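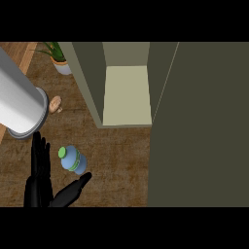 Seit Juni proben wir bei Skakwood jede neue Aufräumroutine erst in der Simulation, bevor sie nachts durch unsere Büroetagen fährt, und ich bin immer noch begeistert! Früher habe ich die Etagen mit Klemmbrett abgelaufen, heute baue ich morgens am Bildschirm Zimmer um. Eine kleine Wasserflasche mit grünem Deckel, schräg auf dem Holzboden, dazu die schwarze Hand, die von unten kommt – an solchen Griffen kann ich einen ganzen Vormittag feilen (und vergesse dann gern die Mittagspause).

Suche Suchbegriff eingeben Suchen

1.702 Durchläufe hatten wir letzte Woche, 112 davon habe ich mir mit Shayne Whitelaw einzeln angesehen. Shayne hat 20 Jahre in der Reinigung gearbeitet und sieht sofort, wenn ein Griff zu hastig angesetzt ist. Dieses Wissen war bei uns früher in keiner Besprechung gefragt, jetzt hängt der halbe Zeitplan daran. Ihre Nachtschicht ist weggefallen, die Stunden sind geblieben, und mit der Schulung war sie nach 45 Stunden durch. Zwei Kollegen wollten lieber auf der Etage bleiben, auch das ging. Im neuen Jahr kommt der Standort Brilldale dazu – da liegt überall Teppich, ich freue mich schon drauf!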